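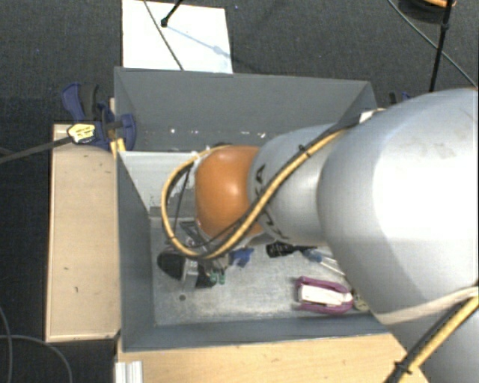 Community news

February 10, 2018

Mernstead's swap day returns next month with a change to the small items section. Odds and ends will now be put out in open grey bins, mixed together, and visitors can pick through them at their own pace.

The last swap day, in June, took in 102 boxes of household bits. Sorting them by type took 17 helpers most of a morning, and much of it was muddled again by lunch.

Anything that fits in one hand can go in a bin – toys, spare parts, kitchen oddments. Larger things should be taken to the Drusum Hall side entrance. Glass and batteries will not be accepted.

Entry is free. Tables for larger goods cost £8 and can be booked at the Ellura shop until the end of the month.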